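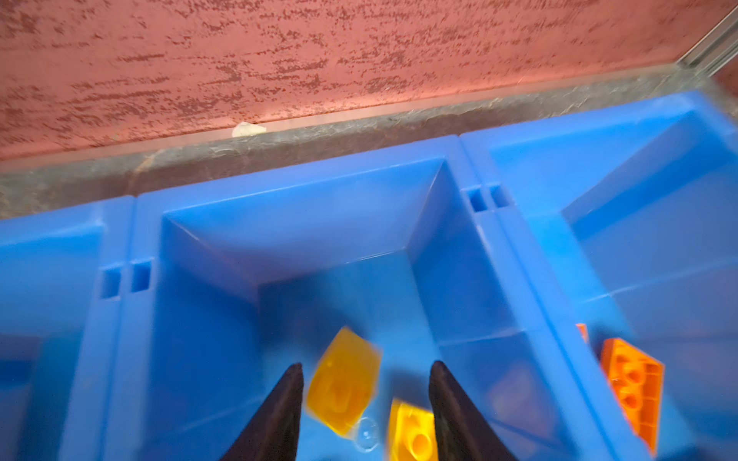 Blue plastic storage bins by a speckled, pinkish-red wall.

In defence of the things we keep

Every spring the newspapers tell us to throw things away. The advice comes in different clothes, but it is always the same advice: if you did not touch it for a year, it must go. I followed this advice once, when I moved from Aarhus to Cork, and I have regretted it for 14 years.

I gave away my father's hand drill. It was heavy and slow and I owned an electric one. Then my neighbour Mairéad Moynihan asked me to help her with an old cupboard, and the electric drill split the wood in two places. She was very polite about it. With the hand drill I would have felt the wood before it cracked.

I know what the other side says. My friend Conall Flanagan lives in a flat with almost nothing in it, and he sleeps well. He says that a full shed is a list of jobs you have not done. I think he is partly right. I have a box with 128 hinges and I have used perhaps six. But when the gate of the school garden fell off in June, the shop could offer only new hinges of a different size, and mine fitted.

What disturbs me is that we now speak of keeping things as a weakness of character. My grandparents would not understand this. For them a jar of buttons was a kind of savings account, and it was opened often. To be able to throw away, you must be sure that you can buy again, and many people cannot be sure of that. It is easy to live with little when the shop is near and the bank card works.

There is also the question of where things go. When we say "away", we mean a lorry, and a place on the edge of another town where other people live.

I do not defend disorder. A thing which you cannot find is already lost, and I have spent whole evenings looking for one small spanner. So I ask for a modest effort – keep what can be repaired, put it where your hand can find it, and lend it when somebody knocks. Mairéad still has her cupboard, by the way. One door is glued, and it closes if you lift it a little.

Kaj Overgaard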